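Kiani Facilities Support
Ticket 1009
Subject: Conference room reservations released without notice, Ellen Building
Opened: Thursday, February 4, 2021
Category: Room scheduling
Priority: Medium
Status: Resolved, monitoring

Reported issue

Several departments in the Ellen Building reported that recurring reservations made through the Bimance scheduling portal no longer appeared on the room calendar. Confirmation messages had been sent for each reservation and were still in the requesters' mailboxes. In two cases a second group had booked the same room for the same hour and held a valid confirmation of its own. Single reservations were not affected.

Initial review

The support desk compared the portal's booking history with the building calendar. The history listed 52 recurring series for the Ellen Building. Of these, 29 were marked "Released" on the calendar side while remaining "Confirmed" in the portal. All of the released series had been created before the portal update carried out in November.

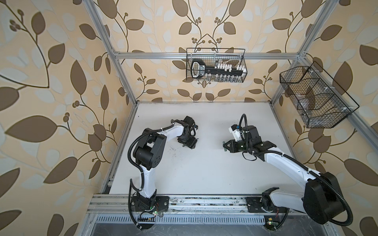

The remaining series had been created or edited after the update and showed the same status in both places. The desk therefore ruled out a fault in the building calendar itself and turned to the transfer of records between the two systems. The overnight transfer log showed no errors. It did show that each released series had been read as having no end date.

Requesters were advised not to rebook lost dates while the review was in progress, as a new booking would have blocked the original from being restored.

Cause

Before the update, a requester could leave the end date of a series blank, and the portal treated the blank as the last day of the fiscal year. The updated portal requires an end date, but older series were carried over with the field still empty. The calendar applies its own rule to such entries and releases them at the first cleanup of the month. No message is sent to the requester when this occurs.

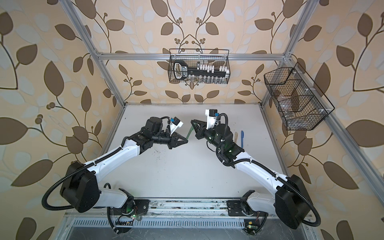

Does a released reservation have to be entered again by the requester?
The support desk restores released reservations from the booking history, and the requester keeps the original confirmation number.

Corrective action

1. Monthly cleanup suspended for the Ellen Building.
2. Fiscal year end date entered in every series with a blank field.
3. Released series restored in order of original booking date.
4. Double bookings referred to the departments concerned, with the earlier reservation given precedence. One group was moved to the Gostitent Room at the same hour.
5. Test series created with a short end date, then checked after the overnight transfer. Status matched in both systems.
6. Monthly cleanup resumed.

Catering and equipment requests attached to a released series were not restored with it. These are held in a separate table and must be submitted again by the department. The desk has written to each affected requester with the dates concerned.
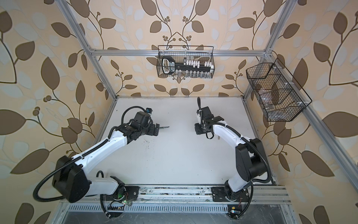 How can a department check that its series is now correct?
Open the series in the portal, select Details, and confirm that an end date is shown and that the calendar status reads "Confirmed."

Follow-up

The vendor has been asked to add a notice to requesters whenever a reservation is released by cleanup. Until that change is available, the desk will review the list of released entries by hand on the first working day of each month. Departments that find a further discrepancy should reply to this ticket and include the confirmation number, the room, and the first missing date.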